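Workplace electrical check — Hemside building, bench room
Date of check: Fri 3 April
Item: power strip, white, with switches. Tag 174.
List used: Estia small appliances, version 3

Please read the comments also when the answer is OK.

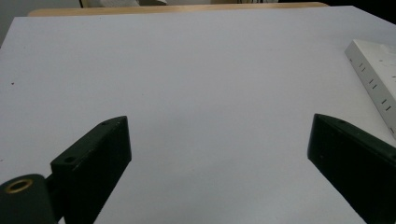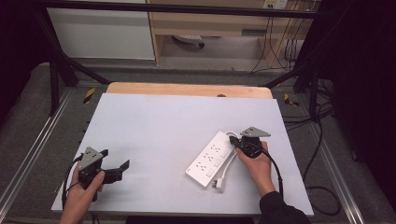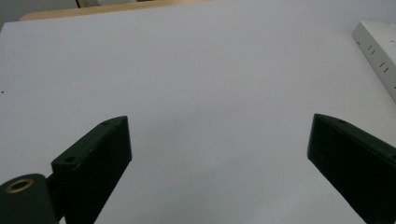

Bench with the white top; power strip in all three pictures.

1. Work surface flat and clear of liquids — OK. There is one very small mark on the white top, please wipe it.
2. Strip unplugged before check — OK.
3. Housing without cracks or burn marks — OK, both sides were checked.
4. Cord without cuts, also where it enters the strip — OK. The cord should lie in a wide curve, not in a tight knot.
5. Plug prongs straight and firm — OK.
6. Every switch moves and stays — COMMENT. One switch is stiff. It works, but look at it again at the next check.
7. Total load under 2,000 watts — OK today. Do not connect the heater from the Gonville room.
8. Cord will not cross the walking way on the carpet — NOT OK. A cord cover is ordered from Lougher.

Result: can be used at the bench only, until point 8 is closed.
Next check: end of April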